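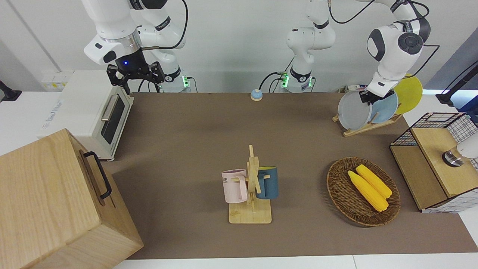

Two Robot Arms, One Small Kitchen Table, and a New Way of Learning From Hesitation

Search news, people, topics Go

FOR IMMEDIATE RELEASE

FAIRCLOUGH, December. The Hallik Laboratory for Household Robotics is very happy to share the results of a study that has kept its team busy, and now and then a little short of sleep, for most of the past year. The study introduces Oralton, a training method that lets a two-armed robot learn from the moments when a human operator slows down, changes their mind, or goes back for a second try.

Anyone who has put away dishes knows those moments. You reach for a plate, the angle feels wrong, you shift your hand and reach again. Most training methods trim these pauses out of the recordings and keep the smooth parts. Oralton keeps them in, marks where they start and end, and asks the robot's control program to predict them along with the motion itself. When the trained robot senses that it is heading into a tricky stretch, it slows down and looks again before closing its fingers.

"We had been throwing away the part where the person was thinking," said Mechthild Kälin, who leads the project. "Once we saw how much was in there, we went back and rescued every recording we could find, and I'm very glad our storage drives had never been cleaned out!"

The team collected 3449 demonstrations on a tabletop set up with everyday kitchen things: a dish rack and its plates, mugs on a wooden stand, a woven tray of corn. Operators guided the arms through 7 household tasks, among them lifting a plate out of the rack and setting it flat on the table. Plates were chosen early on because they are thin, they stand close to their neighbors, and a small mistake at the rim grows into a large one by the time the plate is in the air.

In a final round of 136 trials, with objects moved to positions the robot had not practiced, the Oralton-trained program finished the task more often than the same program trained on trimmed recordings. The biggest gains came in the plate tasks. The smallest came with the mugs, where both versions did well and the team would like a harder test.

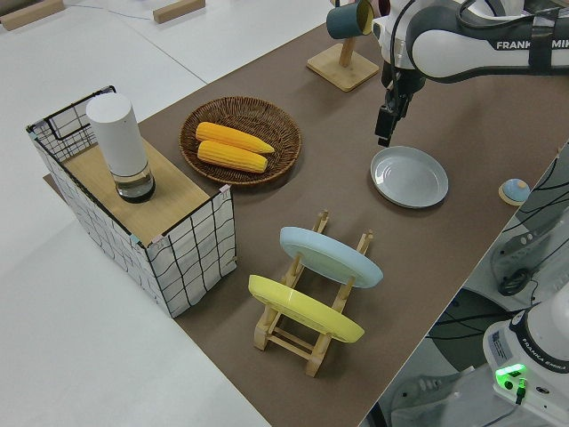 A gripper over the light gray plate, with the blue and yellow plates in the rack. Credit: Hallik Laboratory.

Nélida Sosa, who designed the trials, was pleased with the numbers and even more pleased with what she saw at the table. "It is a lovely thing to watch a robot take its time," she said. "The older version would go straight in, and you would find yourself holding your breath on its behalf. I still hold my breath, but I think that's just me now."

The work does have limits, and the team would like readers to know them. All of the trials took place at a single table. The method also adds time, and on the simplest tasks the extra care brought no benefit. A follow-up study will look at whether the robot can learn when it is safe to hurry.

The study was carried out with support from Flavonis, which has backed the laboratory's tabletop work for 3 years. The paper, the marked recordings and the trial instructions will be shared with other research groups on request, and the team would dearly love to hear from anyone who tries the method on different arms or a different set of dishes.

Media contact: Press Desk, Hallik Laboratory for Household Robotics, Fairclough

136 shares 7 comments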